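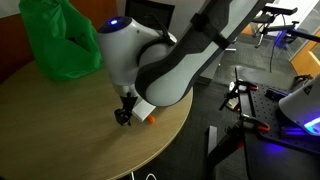 ## Gathering your first batch of examples

Right, so you've got an arm, a gripper and a table, and you'd like the thing to learn to tidy up. I've now recorded more than 300 goes at this for Wukura (our little table-clearing project) and I still get bits of it wrong, so take my way as a starting point and change what you like!

**1. Pick a few objects and stick with them for a while.** We use a green bag, a small white box, a mug and a little orange thing that's a pig to pick up. Mix big and floppy with small and hard. Szabolcs Fekete wanted to start with a whole kitchen drawer's worth, and we lost a week to it.

**2. Clamp everything that can be clamped.** Then give it a wobble and tighten it again. If your base creeps by a finger's width halfway through, the early runs won't match the late ones.

**3. Do the boring practice runs first.** I throw away everything from the first half hour. My hands are slow, I overshoot, and the model will happily copy all of it.

**4. Move things between runs.** Properly move them – other side of the table, turned round, handle facing a new way. I used to nudge the mug a tiny bit each time and wonder why the arm only worked in one spot.

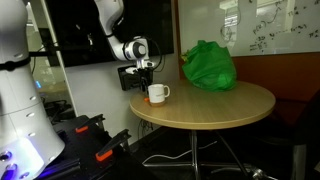 *Mug run: the fingers over the tabletop, with the orange piece by the base of the mug.*

**5. Keep some of the fumbles.** If you miss and then recover nicely, save it. If you miss and swear and hit stop, bin it. Cor Timmermans tags ours "wobbly but fine" and they go in with the rest.

**6. Train early.** Don't wait until you've got 1000! Try it at 100, watch where it gets stuck, and record more of exactly that.

I stop for tea whenever I catch myself rushing, then check the last few recordings before carrying on. Next job for me is the bag, which needs a lot more runs than the box did.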